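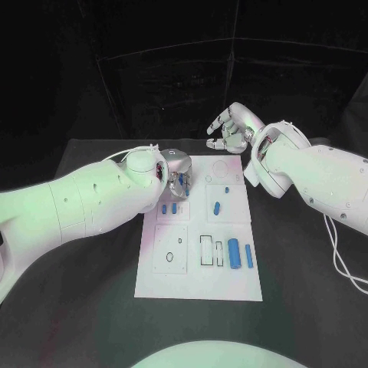 Abb. 7: Lorka an der Vorlage Flundus, ein blaues Teil in der linken Hand

Drucken | Per E-Mail senden
Lesezeit: 5 Minuten

5. Das Steckbrett Flundus einrichten und den ersten Durchlauf starten

Schön, dass Sie bis hierher durchgehalten haben! Die Arme sind montiert, die Referenzfahrt aus Kapitel 4 ist gelaufen, und nun kommt der Teil, auf den sich die meisten unserer Kundinnen und Kunden gefreut haben: Lorka bekommt etwas zu tun. Nehmen Sie sich für dieses Kapitel ruhig einen ganzen Vormittag. Beim zweiten Mal geht es viel schneller, aber beim ersten Mal möchte man doch hier und da stehen bleiben und zuschauen (uns geht das nach all den Jahren noch genauso).

Stand dieses Kapitels: 03.09.2020. Es gilt für Lorka ab Softwarestand 121. Wenn Sie einen älteren Stand haben, spielen Sie bitte zuerst die Aktualisierung ein, die Menüs heißen sonst anders und Sie suchen sich müde.

5.1 Tisch und Umgebung

1. Stellen Sie den Tisch mittig vor Lorka auf. Die Tischplatte soll 93 cm hoch liegen, gemessen an der Vorderkante und mit aufgelegtem Tuch, falls Sie eines verwenden.

2. Prüfen Sie, ob die Platte matt ist. Glänzende Platten spiegeln, und dann sieht die Kamera jedes Teil doppelt. Ein dunkles, glatt gezogenes Tuch hilft sehr.

3. Hängen Sie hinter dem Tisch einen dunklen Vorhang auf. Er darf Falten haben, das stört die Erkennung nicht. Er sollte nur nicht im Luftzug schwingen.

4. Stellen Sie die Beleuchtung ein und lassen Sie sie dann bitte in Ruhe. Farbiges Licht verträgt Lorka ganz gut, einen Wechsel mitten im Durchlauf dagegen schlecht. Ändern Sie das Licht, so wiederholen Sie den Weißabgleich unter Einstellungen > Kamera > Abgleich.

Hinweis: Fensterlicht zählt auch als Wechsel. Wer wie unsere Kollegin Imke Schmieder in einem Raum mit großer Südseite arbeitet, zieht am besten gleich morgens die Rollos herunter.

5.2 Vorlage auflegen

5. Legen Sie die weiße Vorlage mit der langen Seite von Lorka weg auf den Tisch. Die beiden rechteckigen Umrisse gehören nach vorn rechts, der große Kreis nach hinten. Leicht schräg darf sie liegen, die Lage wird in Schritt 9 ohnehin eingemessen.

6. Streichen Sie die Vorlage glatt und befestigen Sie die Ecken mit dem beiliegenden Klebeband. Achten Sie besonders auf die hinteren Ecken, da bleibt gern einmal ein Finger hängen.

7. Setzen Sie die erhöhten weißen Platten auf und drücken Sie sie fest an. Sie dürfen sich unter leichtem seitlichem Druck nicht mehr verschieben.

8. Verteilen Sie die blauen Teile nach dem Startplan auf der Innenseite des Kartondeckels. Die beiden großen Zylinder kommen nach rechts neben die rechteckigen Umrisse. Ob sie liegen oder stehen, hängt von der gewählten Übung ab; im Menü Übung > Start sehen Sie eine kleine Skizze dazu.

VORSICHT: Während Sie auflegen und verteilen, müssen beide Arme in Parkstellung und der Freigabeschalter auf AUS sein. Greifen Sie niemals zwischen Arm und Tisch, solange die Anzeige am Sockel grün leuchtet, auch nicht »nur ganz kurz«. Wir meinen das freundlich, aber ernst.

5.3 Einmessen

9. Öffnen Sie Vorlage > Einmessen und bestätigen Sie mit Start. Lorka senkt die Arme langsam zur Vorlage und sucht nacheinander die gedruckten Umrisse. Bleiben Sie in dieser Zeit hinter der Markierung am Boden.

10. Warten Sie, bis der Balken bei 100 Prozent steht. Das kann sich hinziehen, besonders am großen Kreis hinten, und ein kurzes Zögern der Arme ist dabei völlig normal. Brechen Sie also nicht gleich ab, wenn eine Weile scheinbar nichts geschieht!

11. Speichern Sie die Messung unter einem Namen, den Sie wiedererkennen. Hyun-seo Jin aus unserer Anwendungsberatung empfiehlt Raum und Übung, zum Beispiel »Werkraum Zylinder«, und das hat sich bei uns im Haus durchgesetzt.

Hinweis: Erscheint die Meldung 2135, wurde mindestens ein Umriss nicht gefunden. Meist liegt ein Teil darauf oder die Vorlage wirft eine Welle. Parken, nachsehen, noch einmal einmessen. Bleibt die Meldung auch beim dritten Versuch stehen, rufen Sie uns bitte an.

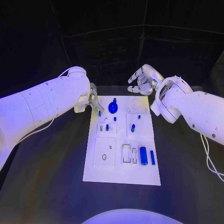
5.4 Rollen der beiden Seiten festlegen

12. Wählen Sie unter Übung > Seiten, welche Seite arbeitet und welche wartet. Ab Werk arbeitet links, rechts wartet.

13. Für den ersten Durchlauf lassen Sie die Werkseinstellung bitte stehen. Gleichzeitiges Arbeiten auf beiden Seiten ist möglich, verlangt aber die Kollisionszonen aus Kapitel 8, und die möchte man nicht am ersten Tag anlegen.

14. Stellen Sie die Geschwindigkeit auf Stufe 1. Ja, das ist gemächlich. Sie werden dafür dankbar sein, wenn der erste kleine Stift an der Reihe ist.

15. Kontrollieren Sie an beiden Armen die weißen Kabel. Die Schlaufe über dem linken Handgelenk braucht Spiel in jeder Beugung, und was rechts unter dem Arm herabhängt, darf weder auf der Vorlage schleifen noch sich an der Tischkante einklemmen.

5.5 Greifkraft und erster Durchlauf

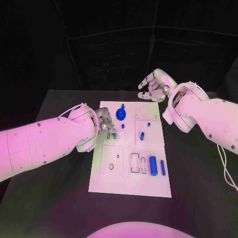

Die Greifkraft ist die Einstellung, zu der uns die meisten Fragen erreichen, und deshalb nehmen wir uns hier etwas mehr Platz. Ab Werk steht sie auf »mittel«. Für die dicken Zylinder passt das wunderbar, bei den kleinen Stiften ist es eher zu viel, und ein zu fest gefasster Stift verkantet leicht. Beginnen Sie also mit »leicht« und gehen Sie nur höher, wenn ein Teil rutscht. Die Fingerspitzen sollen das kleine blaue Teil so fassen wie die linke Hand hier an der weißen Platte, mit den Spitzen und tief unten. Die rechte Hand bleibt währenddessen offen über dem hinteren Rand der Vorlage und berührt nichts; steht sie bei Ihnen deutlich tiefer, korrigieren Sie die Wartehöhe unter Übung > Seiten > Warten.

16. Schalten Sie die Freigabe auf EIN und treten Sie hinter die Markierung.

17. Drücken Sie Start. Halten Sie beim ersten Durchlauf den Not-Halt in der Hand, bis beide Arme wieder parken.

18. Fällt ein Teil zu Boden, drücken Sie Pause, warten Sie auf die Parkstellung, schalten Sie die Freigabe AUS und legen Sie das Teil an seinen Startplatz zurück. Danach Freigabe EIN und Weiter.

19. Sehen Sie sich nach dem Durchlauf das Protokoll an. Gelb markierte Griffe waren knapp, rot markierte sind misslungen. Ein paar gelbe Zeilen sind am Anfang kein Grund zur Sorge.

Ersatzteile für Flundus (einzelne blaue Teile, Platten, Vorlagen) bestellen Sie bei Palacios über das Formular am Ende des Handbuchs. Bei Fragen zum Einmessen hilft Ihnen Gyu-bin Bang weiter, bei Fragen zur Greifkraft Mi-kyung Woo. Halten Sie bitte die Seriennummer vom Sockel bereit.

Weiter mit Kapitel 6: Eigene Übungen anlegen

Drucken | Per E-Mail senden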